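Toltik midfielder Inês Vilela has turned down a second contract offer from the club and is free to talk to other teams from January, her representatives confirmed on 23rd September.

Vilela has been at Toltik for four seasons and has made 314 senior appearances across her career, the last 30 of them as captain. Her current deal runs out at the end of the season. The club first offered her an extension in April and came back with improved terms after the preseason tour, but the sides are still apart on the length of the contract.

Toltik want her to sign for one year with an option for another. Vilela is asking for two years guaranteed, and her agency, Phillips, says she will not move on that point.

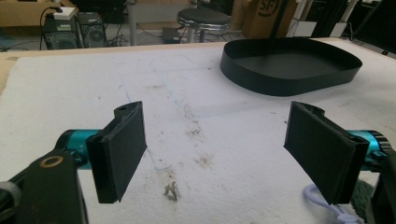 Karkia are the club most strongly linked with her. They lost both of their first-choice midfielders over the summer and signed only one replacement, and their head coach worked with Vilela when she was a teenager. The latest round of talks with Toltik was held at the Phillips office, where the two sides sat down for most of an afternoon and left without an agreement. Karkia have not made a formal approach and cannot do so before January without Toltik's permission. A spokesperson for the club said they did not comment on players under contract elsewhere.

Toltik could still sell her in the winter window and avoid losing her for nothing. The club accepted a bid for her last year, from Jakik, but Vilela decided against the move after visiting the training ground. Jakik have since spent their budget on forwards and are not expected to return.

"We would like her to stay and she knows that," Toltik's sporting director said after Saturday's training session was moved indoors. "The offer is on the table. We have to think about the wage bill beyond next summer as well."

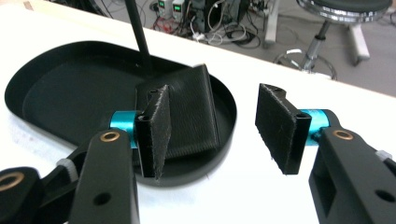 The wage bill has been a concern for some time. Toltik missed out on European football last season and have already let two senior defenders go on free transfers. Several younger players are due new deals before the spring, and the club has said it wants those settled first.

Vilela has started every league match so far this season and has scored twice, both from free kicks. She is expected to keep the captain's armband while the contract is unresolved. Her coach said her work in training had been as good as ever and that he had no plans to change the lineup.

Toltik play Karkia at home in their next league match.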